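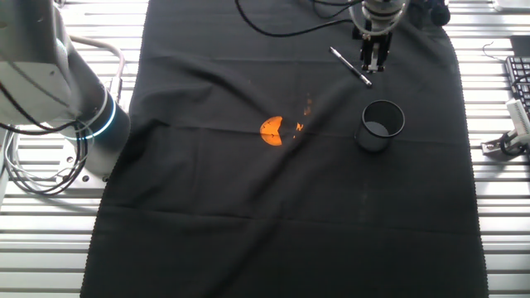 Pre-Session Safety and Setup Checklist, Bench 2
Project: Relden (grasp selection on low-texture backgrounds)
Inspected by: Yaowalak Saithong
Reviewed by: Sombat Saithong
Date: 14 January 2025

Scope: two-arm bench, dark-background condition. Complete before the arms are enabled. Results are marked OK, ACTION or HOLD. A HOLD stops the session.

1. Mounting and structure

1.1 Base plate bolts, gray arm: torque marks aligned.
OK.

1.2 Table slats free of loose hardware.
OK. One washer removed from a slot on the far side before the cloth was laid.

1.3 Table does not rock under hand load at any corner.
OK.

2. Cables and hoses

2.1 Cable bundle at the base of the gray arm clear of the first joint through its full travel.
ACTION. Bundle hangs in loops over the slats. It did not touch the joint during the slow sweep, but the lowest loop can be reached by an elbow. Add one more tie before the next inspection.

2.2 Gray hose: no kinks, free movement behind the arm.
OK.

2.3 Gripper cable has enough slack for wrist rotation and does not drag on the cloth at working height.
ACTION. Slack is adequate for the planned grasps. At the lowest approach height the loop comes close to the fabric -- a moving cloth shifts the objects and spoils the trial. Reroute on the wrist mount. Until then, keep wrist rotation inside the reduced range in the session file.

2.4 Keyboard and bracket cables outside the work area.
OK. Keyboard stays to the right of the cloth. Do not move it onto the cloth to type between trials.

3. Stops and limits

3.1 Emergency stop, operator side: pressed, both arms de-energized.
OK.

3.2 Emergency stop, wall side: pressed, both arms de-energized.
OK. Button is stiff. Reported in December, still stiff. Function not affected.

3.3 Speed limit set to 160 mm/s for the tool point.
OK. Was found at 174 after the Haterik runs and reset. Whoever changes this value must write it in the log.

3.4 Lower height limit set so that the fingertips stop 15 mm above bare slats.
OK. Checked with the cloth removed, then relaid.

3.5 Separation zone between the two arms active in the controller.
OK.

4. Gripper

4.1 Both fingers close evenly, no play.
OK.

4.2 Finger pads clean.
OK. Wiped with a dry cloth only. Solvent left a film last time and changed the slip results.

4.3 Grip force limit loaded from the project file and not from the Plirnar defaults.
OK. The Plirnar value is too high for thin or flat items.

5. Work surface and objects

5.1 Cloth covers the reach area and is free of loose threads that a finger could catch.
ACTION. Lower hem is frayed. Acceptable for today with placements kept toward the center. Trim or replace.

5.2 Creases.
OK. The method is meant to tolerate creases, and ironing between sessions would hide a known source of false edges. Leave the cloth as laid.

5.3 Object set: orange cut-out disk, mesh cup, pen.
OK. Cup upright. The pen must not lie under the wrist when the arm homes.

5.4 Small pieces. Anything too small for the gripper to hold must be recorded in the trial sheet if it stays on the cloth.
OK. Small orange fragment right of the disk entered as a distractor. Do not pick it up by hand while the arms are enabled.

6. Lighting and detection

6.1 Exposure fixed, automatic gain off.
OK. The slats on both sides are very bright next to the cloth. With gain on, the black cup loses its rim in the mask.

6.2 Background check run without motion.
OK. The Rodrigues filter rejected the orange color reflected on the fabric near the disk. The earlier threshold method proposed a grasp on it, sending the fingers down onto bare cloth. This is the main safety argument for the filter, and the check is mandatory for any session with saturated objects.

6.3 Stored proposals replayed against the height limit.
OK. All 675 stored proposals replayed, none below the limit.

Open actions

2.1 Cable tie, gray arm -- Sombat
2.3 Reroute gripper cable -- Yaowalak
5.1 Hem -- Yaowalak

Reviewer comment: No HOLD items. Session may proceed at the reduced wrist range. I would like 3.3 moved ahead of 3.1 in the next revision so the speed is confirmed before anyone powers the arms for the stop test. -- S.S.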